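Forum Holz & Oberfläche › Tische, Platten, Arbeitsflächen
Thema: Helle Tischplatte, glänzender Streifen in der Mitte – Schichtstoff oder Furnier?

fladville
Beiträge: 180

Moin zusammen,
ich habe aus einer Büroauflösung einen Tisch übernommen, Hersteller laut Aufkleber an der Zarge Pekura, Modell Julon. Dekor oder Holz hell, Richtung Ahorn oder Birke. Im Gegenlicht sieht die Fläche in der Mitte glatter und glänzender aus als links und rechts. Ich möchte das angleichen, weiß aber nicht, ob ich schleifen darf. Kanten sind rundum mit einem Umleimer versehen, die Unterseite ist grau beschichtet. Gezahlt habe ich 395 Euro für Tisch und Rollcontainer.

Maserung läuft in langen Wellen schräg nach oben, in der Mitte als S-Schwung, links deutlich enger. 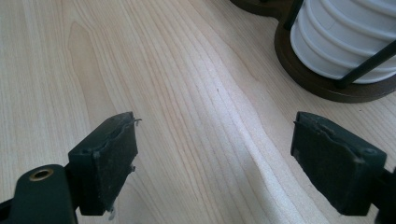
Kann man eine Schichtstoffplatte abschleifen und neu lackieren?
Beim Schleifen wird zuerst die Deckschicht und kurz danach das Dekorpapier zerstört, eine Reparatur ist dann nur noch durch Überkleben oder Tausch der Platte möglich.

Deshalb die Frage vorab, was es ist. Zum Hersteller finde ich kein Datenblatt.

kantenleimer
Beiträge: 3596

Für mich Schichtstoff. Graue Beschichtung unten ist Gegenzug, das macht man bei Furnier selten so. Der helle Streifen dürfte zum guten Teil Reflexion sein. Setz dich mal auf die andere Tischseite und schau, ob er mitwandert. Wandert er, ist es Licht. Bleibt er stehen, ist die Fläche dort poliert, typisch bei jahrelangem Wischen mit Mikrofaser oder Schmutzradierer.

Ieva Dzene
Beiträge: 1000

Einspruch. Die Maserung spricht eher für Schälfurnier. Breite, weich auslaufende Konturen und daneben enge Linien bekommt man bei Birke genau so. Gegenzug aus grauem Papier habe ich bei furnierten Büromöbeln mehrfach gesehen, das ist kein Ausschlusskriterium.

kantenleimer

Ein gutes Dekor bildet genau diese Fladern nach. Aus der Zeichnung allein würde ich nichts ableiten. Wenn, dann über die Wiederholung: Bei Dekordruck kommt dieselbe Figur irgendwo auf der Platte noch einmal, je nach Umfang des Druckzylinders. Bei einem kurzen Tisch kann sie natürlich auch fehlen.

Ieva Dzene

Bei Furnier aus aufeinanderfolgenden Blättern wiederholt sich die Figur ebenfalls, nur leicht verändert. Sicherer ist die Bohrung für den Kabeldurchlass, falls vorhanden. Rosette herausnehmen und die Schnittkante mit der Lupe ansehen. Dunkler oder papierartiger Rand: Schichtstoff. Holzfaser bis zur Oberfläche, darüber ein dünner klarer Film: lackiertes Furnier.

tamošiūnaitė
Beiträge: 395

Zum Glanz: Vor jeder mechanischen Behandlung erst reinigen. Auf Büroplatten liegt oft ein Film aus Pflegemittel, der sich in der Mitte anders abnutzt als am Rand. Warmes Wasser, wenig Neutralreiniger, mit klarem Wasser nachwischen, trockenreiben. Bei Silikonresten Isopropanol, aber vorher an verdeckter Stelle testen, manche Lacke werden matt.

fladville

Rückmeldung. Der Streifen wandert mit, wenn ich um den Tisch gehe. Mit flach gehaltener Taschenlampe bleibt trotzdem ein leichter Unterschied im Glanzgrad, vor allem dort, wo vermutlich die Tastatur stand. Kabeldurchlass ist vorhanden, die Rosette sitzt aber fest. Ich will sie nicht abbrechen.

kantenleimer

Föhn auf niedriger Stufe, dann mit einem Kunststoffspachtel von zwei Seiten anheben. Eingeklebt sind die selten.

Ieva Dzene

Mit dem Föhn wäre ich vorsichtig, solange Furnier nicht ausgeschlossen ist. Ältere Verleimungen geben bei Wärme nach. Von unten mit einem Holzklotz herausdrücken genügt meistens.

fladville

Von unten ging es. Rand der Bohrung ist dünn und braun abgesetzt, darunter Span. Also Schichtstoff, das Schleifpapier bleibt in der Schublade. Gereinigt wird nach der Methode von tamošiūnaitė.

Ieva Dzene

Dann lag ich beim Furnier daneben. Keine Möbelpolitur danach, die gibt auf Schichtstoff nur wieder Schlieren.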